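Mounting the Jerkener tilt plate (section 2)

I've put up more of these plates than I care to admit, mostly on old retaining walls, so what follows is the way I do it now. If your kit came from Piltska you'll have the brass plate; the Mitik kit has a ceramic one. The steps are the same for both.

1. Pick a spot on sound concrete, well clear of any joint. Tap it with a hammer handle first. If it sounds hollow, move along the wall and try again.

2. Scrub the spot with a wire brush, wipe it down, and let it dry completely. I like to do this part first thing in the morning and then go have coffee.

3. Mix the two-part adhesive on a piece of scrap card until you can't see any streaks (keep going longer than you think you need to!).

4. Butter the back of the plate, press it on, and turn it until the arrow points up. Tape it so it can't slide while it cures.

Caution: don't touch the pegs on the front of the plate. A dab of adhesive on one of them will throw off every reading you ever take there.

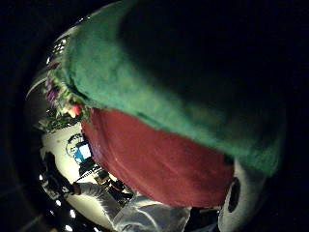
5. Leave it overnight. The tube says you can get away with less, but I put one up on a Thursday afternoon, read it before supper, and ended up chiseling it off and starting over.

6. Turn on the reader and set the range to 2000. Seat it against the pegs, wait for the number to settle, and write it down. Then flip the reader end for end and take the second number.

7. Write the plate number on the wall in paint pen and in your log. Mine for plate 54 starts with a first reading of 2331, and I check everything afterward against that line.

Note: if the display won't settle, look for grit on the pegs before you blame the reader. Ismael Rocha showed me to keep a soft toothbrush in the case, and I've done it ever since.

The Cavalcanti cover screws on last, finger tight. Battery changes are in section 3.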